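Split rings on a metal plate - getting them on, getting them off, keeping your fingernails
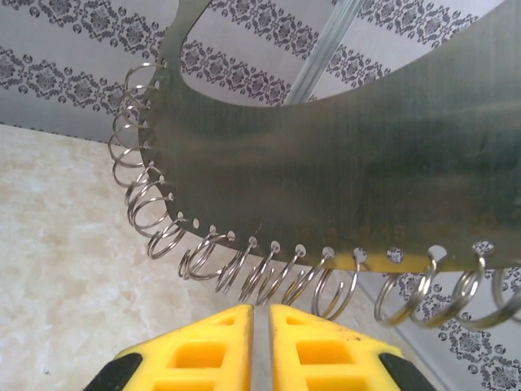

Had a bunch of emails after the pegboard page asking how I do the ring edges. So, quick one, typing this between jobs.

First thing. Buy decent rings. The cheap ones open up once and never close flat again, then they catch on everything - sleeves, dish towels, the cat. Good ones have some fight in them. If you can spread it easily with a thumbnail, put it back in the bag.

Opening them. Don't use your nails. Don't use your teeth, I know some of you do. What works:

- staple remover, the jaw kind. Slide one tooth between the coils, squeeze, done
- split ring pliers from the fishing aisle. Best by far if you have more than a handful
- a thin coin in a pinch. Dime is ok, penny too thick
- butter knife, last resort, it slips

Get the end of the wire started in the hole before you let go of the tool. Then walk the ring around, pushing with the pad of your thumb. Two full turns. People stop after one and wonder why it's jammed sideways.

Holes. Debur them! Both sides. I use a countersink bit turned by hand, two or three twists, no drill. A sharp hole chews the plating off the ring and then you get gray marks on whatever you hang there. On a curved edge mark your holes off a strip of masking tape laid along the curve, then center punch, then drill. If you measure straight across with a ruler the spacing goes funny on the bend. Ask me how I know.

Distance from the edge - at least one hole diameter of metal left, more if the plate's thin. Too close and it tears out, too far and a small ring won't swing over.

Work from one end to the other. I start at the tight part of the curve and leave the straighter stretch for last, more elbow room. Rings bunch up on the bend, thats normal, just comb them all one way with your fingers when your done. If you skip a hole, fill it now. You won't go back later.

Brown smudges on bare metal. Mostly surface rust or old finger marks, worth trying the gentle stuff first:

1. Dish soap, warm water, dry right away. Dry it really well round the holes, water sits in there.
2. Baking soda paste, soft cloth, ALWAYS along the grain. Go across a brushed finish and you'll see it forever.
3. Gray nonwoven pad, light pressure, same direction. Test on the back.
4. Thin wipe of wax or mineral oil after. Buff till it doesnt feel greasy.

No steel wool on stainless, bits break off and rust on their own. No bleach near it either.

Take the rings off if the rust is right up at the row of holes. Pain in the neck but you can't get a cloth in behind them. Old toothbrush gets you most of the way if you're lazy like me.

Stiff rings - a drop of sewing machine oil on a toothpick, spin it, wipe. Too much and it collects lint.

Storing spares. I keep mine threaded on a loop of wire by size, hung on a nail. Did the jar thing for years, they link up with each other and you lose half an hour. My last box from Lumwood was 119 rings in four sizes and the loop sorted it. Pill organizer works too if you only have a few.

What to hang: keys, tags, measuring spoons, paint sample chips, swatches. Nothing heavy, keep it to 8 ounces a ring and even less if it swings. For heavy stuff use a welded ring or a small carabiner.

Ok that's it, more on finishes next time.

Updated 16/04/2020

3 comments

Ea Fogh
Staple remover!! I have wrecked so many nails on my keyring, wish I'd read this sooner. Does the wax need redoing? Mine is over the sink and gets splashed all day.

Steinar Bundgaard
Over a sink I'd wax every month or so. Also for the holes, back the plate with scrap wood and clamp it, hardly any burr that way. Did 40 holes in an afternoon on one bit with a little cutting oil.

gelness_garage
tried the baking soda on an old plate, came up ok but I went in circles before reading the part about the grain. oh well, back side is the front now

Recent tips

Pegboard that stays on the wall
Sharpening a countersink bit
Getting label glue off metal
Vulimden drawer slides, refitting when they stick
Which oil for which hinge
Dish towels that keep falling off the hook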